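Visite chez Prestilero, Roltstead, 31 janvier 2024

Nous étions trois : Marit Haugland pour les achats, Fasil Kahsay pour les soins et moi. Objet : préparer le budget d'un robot d'aide au transport des résidents. 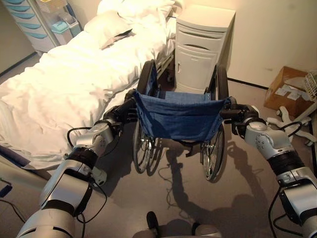 Le devis reste à 3183 euros par mois en location, maintenance comprise, sur 18 mois. Joscha Teuber ne propose pas d'achat direct avant octobre. Fasil a surtout regardé la place disponible : entre le lit et un carton posé contre le mur, le fauteuil et les deux bras occupent déjà une bonne part du passage. Nos chambres sont plus étroites, il faudra mesurer.

À prévoir en plus :

- formation : 44 heures
- station de charge, hors devis
- assurance, à demander
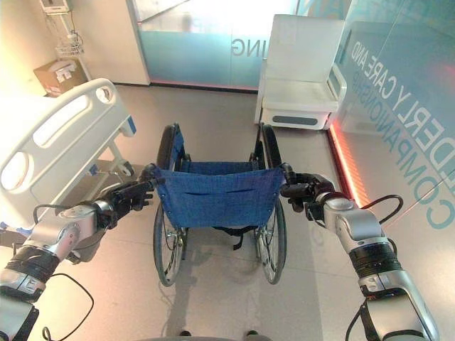
*Prise du fauteuil par les deux poignées de poussée, à côté du lit.*

Marit demande un second devis à Sadeghi. Les fauteuils sans poignées arrière ne sont pas pris en charge, et nous en avons 18 sur 57. Réponse attendue de Joscha sur ce point.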